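Jadelthorpe Timber Tops
Home / Tops and benches / Kavalwood table top, pale

Kavalwood Table Top, Pale
Solid wood butcher block, 2000 mm long x 83 cm deep
In stock: 9
Pick up from Brasodthorpe or delivered flat
Page updated 23 March 2025

I've had one of these in my own workroom for ages and it's the top I end up talking people into, so I'll try to be fair about it! It's a butcher block top, meaning long narrow strips of wood glued side by side and then sanded flat. You get the slab on its own. Legs are sold separately (see Tjoa legs below), or put it on whatever you've already got in the shed.

What it's like to live with

The colour is what sells it, I reckon. It's a light blond, easy on the eye, and it bounces a fair bit of light around a gloomy room. Mine's in a spot that gets very little sun and the whole corner feels bigger than it did with the old dark desk. The other nice thing is how easily you can find stuff on it. Dark things show up straight away, so I've stopped losing my tape measure.

It's also a good size for spreading out. I cut fabric on mine, do the invoices at one end and leave a jigsaw going at the other (the jigsaw stays until June most years, don't ask). If you want a dining table, go for it, but 83 cm is on the skinny side once you've got big plates on both sides and a salad bowl down the middle. Brilliant for a desk, a craft bench or a hobby table.

Finish

They come sanded and bare. I use a hardwax oil, two thin coats, wiping off the extra with an old T-shirt, and then I go over the top again whenever it starts looking thirsty. Do the underside too, please! A top that's oiled on one face only can cup on you, and then you're on the phone to me feeling cranky. Lay used oily rags out flat outside to dry, never scrunched up in the bin.

If you'd like it oiled before it leaves, tick the box at checkout and add 13 days. I do them myself and I don't rush it.

Scratches and marks

It's wood, it'll mark. Scissors, staples, a cup left overnight. Light scratches come out with fine paper, sanding along the grain, and a dab of oil. Deeper ones I leave alone. Use a mat if you're cutting with a blade, and a trivet under anything off the stove.

Fixing it down

The slab moves a little with the seasons, so it needs fixings that let it. The Tjoa leg frames have slotted holes for exactly this and come with the right screws and washers. With your own frame, cut slots across the width and don't do the screws up like you're building a bridge. Snug is plenty. Get a mate to help you flip it, and put a blanket down first.

Measure your doorway before ordering, and the turn at the end of the hall as well. Two metres of timber doesn't bend round corners, as a customer with a lovely old terrace found out (it went in through the front window in the end).
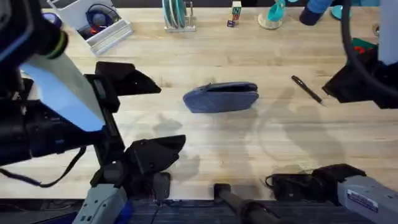
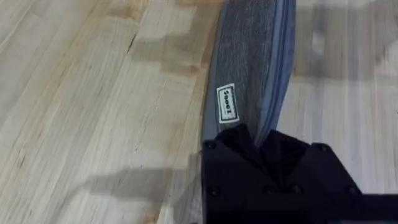
Colour matching is the thing I get the most emails about, so I'll go through it properly. I can't promise you a perfectly even top. The strips run from cream through beige to a sort of honey, with small knots and the odd darker streak, and some tops have a good deal more going on than others. Look at the tan-brown boards in the second photo, stepping across the paler strips like staggered bricks. I love a patch like that, and plenty of people would want it at the back, under the monitor. Both faces are different too, so have a good look at each one before you drill anything. If you're after the plainest top I've got, write "plain" in the order notes and I'll go through the stack for you, no extra charge. Same if you want a wild one, just write "wild".

Delivery

Flat on a pallet, corners wrapped, kerbside only. Pick up from Brasodthorpe is free and I'll help you load, but bring a ute or a proper trailer and a couple of straps. Leave the wrapping off once it's inside and let it sit flat in the room for a few days before you oil it.

Returns

Bare tops can come back if they haven't been cut, drilled or oiled. You pay the freight back. Anything damaged on the way, send me a photo the day it lands and I'll sort out another one.

Goes with
Tjoa leg frame, black, desk height
Tjoa leg frame, black, standing bench height
Hardwax oil, clear, small tin
Kavalwood offcut pack (good for testing your oil first)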